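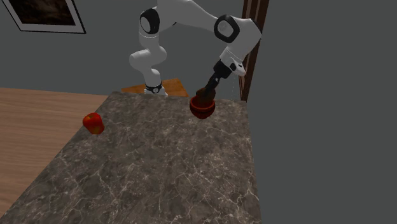
About Us

Nenetach is an independent court and trial monitoring organization. We send trained observers to criminal hearings, record what takes place in open court, and publish our findings so that the public, the legal profession and the authorities can judge for themselves whether proceedings meet the standards set out in law.

Our work began with a small group of lawyers and translators who attended mass trials arising from street protests. Verdicts in those cases were often reported in a single sentence, with little said about the evidence, the length of the hearings or the access defendants had to counsel. The group started keeping written notes in a shared format, and those notes became the basis of the observation form we still use.

What We Do

Observers attend hearings from the first public session to the reading of the judgment. They work in teams of two, and each observer completes a separate form before comparing notes with a colleague. Differences between the two forms are kept on the record and are not edited out.

To date our observers have filed 3353 hearing reports. These cover public order offenses, press cases, appeals against detention and a growing number of election disputes. Reports are released once a judgment has been delivered, or earlier where the defense and the court have both agreed in writing.

Nenetach does not represent defendants, take a position on guilt or innocence, or comment on cases it has not attended.

Our Offices

The head office is in Brotwood, where the legal review desk, the archive and the training rooms share one building. The archive is open to researchers on Monday by appointment, and requests for access should state the case or court concerned.

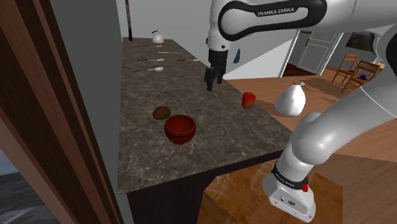 A second office in Monti handles translation and regional requests. Families of detained persons may contact either office to ask whether a hearing is being observed, although we cannot give legal advice or pass messages to people in custody.

The Flerusero Program

Flerusero is our training program for new observers. Each course lasts 10 weeks and covers criminal procedure, note taking, conduct in the courtroom and the handling of confidential material. Participants then attend hearings alongside an experienced observer before they are assigned cases of their own. Applications open in January. A law degree is not required, but applicants must be able to follow proceedings in the language of the court.

Funding and Independence

We are supported by private foundations and individual donors. We do not accept money from political parties, serving officials or parties to any case under observation. Any single donation above 4000 dollars is listed by name in our annual accounts — anonymous gifts over that amount are returned.

Corrections

Courts, lawyers and defendants may ask us to correct a published report. Requests are reviewed by a member of the legal desk who had no part in the original observation, and any change is dated and noted at the top of the report. Earlier versions remain available in the Brotwood archive.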